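November 11, 2018
Cell 2, Skundar bench – gripper fault while handling the bowl

Carrying on from the entry before last. The gripper dropped out again this morning, same way as before. Arm goes down to the bowl, fingers start to close, then the gripper stops answering and the arm keeps moving as if it had a hold. The first time it only pushed the bowl sideways. The second time it pressed the rim hard enough that Eusebio hit the stop.

Log from the second one: close command sent, no position back from the gripper for 50 cycles, no fault raised. The watchdog should have caught that at 6. I checked the config on the control PC and the limit is 6 there. The copy on the arm controller still has the old value from April, and the controller is the one that counts. So we have been running without a useful watchdog on this arm since the Matlala update. The other arms had the right file.

Mattes swapped the gripper cable and we ran the bowl pickup again at low speed, with the mug left in its place so the layout stayed the same as in the failed runs.
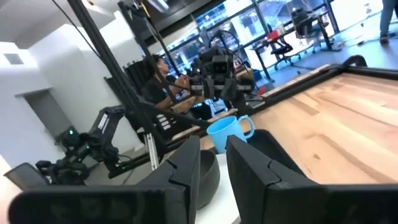 Wrist camera, fingers at the bowl, mug behind it.

No dropout in that set, but I don't trust it yet. The old cable tests fine lying flat on the bench. With the connector end bent back toward the wrist it loses the signal line, comes back when you let go. Mattes thinks the strain relief was clamped too close to the plug, so every wrist roll past the stop angle pulled on it. Sounds right to me. It would also explain why we never saw it on the straight-down picks.

Ilse asked why the arm didn't stop by itself when it met the bowl. The contact limit was set high for the Plilleck trials, when the arm was lifting heavier parts, and it never got set back. My mistake, I signed that sheet. It is back to the normal value now and I wrote the old one in the margin of the settings log.

Changed today:
Watchdog file on the arm controller replaced, checked by pulling the gripper plug at standstill. Faults as it should.
Contact limit back to normal.
New gripper cable, relief clamp moved down the forearm.
Old cable tagged and in the Misten box. Please don't put it back in the spares drawer.

Still open:
Jörg to make the startup script compare the two config copies and refuse to run if they differ.
Clamp position on the other arms not looked at yet.
Low speed only on this arm until the long wrist-roll test is done – Eusebio has the script, needs the cell to himself for it.

S. Harms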